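Journal > Closet Stuff > Buying Less

My year of not buying clothes, sort of

Last updated Oct 10, 2022

So I made it to month ten! The rule was no new clothes, with $60 set aside for shoes and emergencies, and I cracked exactly once, in August, on the trip to Bulura (it was freezing and I'd packed like an idiot). One gray sweater. I regret nothing.

The shopping part was easy once I unsubscribed from everything. I had 1381 unread store emails – I looked, then wished I hadn't. The hard part was weddings. I wore the same green dress to both and my aunt noticed, of course she did.

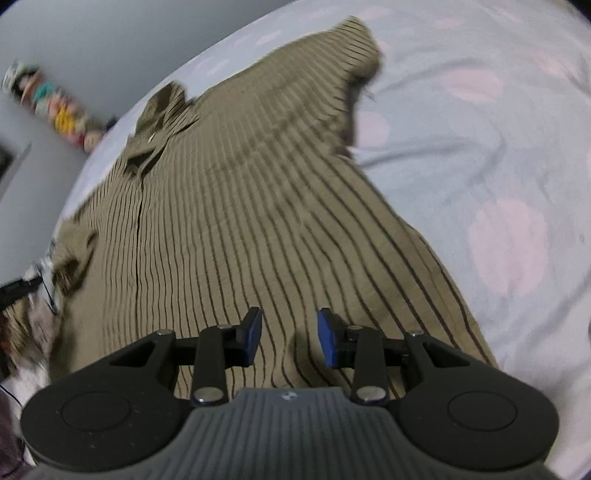
Mending is what I've gotten into instead, and I'm still pretty bad at it. My hems wander and I can't get through an evening without losing a needle in the couch. Next up is the striped button-up, which has loose threads trailing onto the sheet, and I want to keep that one going through winter. If anyone has a favorite thread for brown stripes on khaki, tell me!

Comments

Tineke Vanhove: Cuypers has good cotton thread, and they'll match a color if you bring the shirt in.

marnie_b: Two weddings, one dress, perfectly legal.

Ason: Does the sweater count toward the $60?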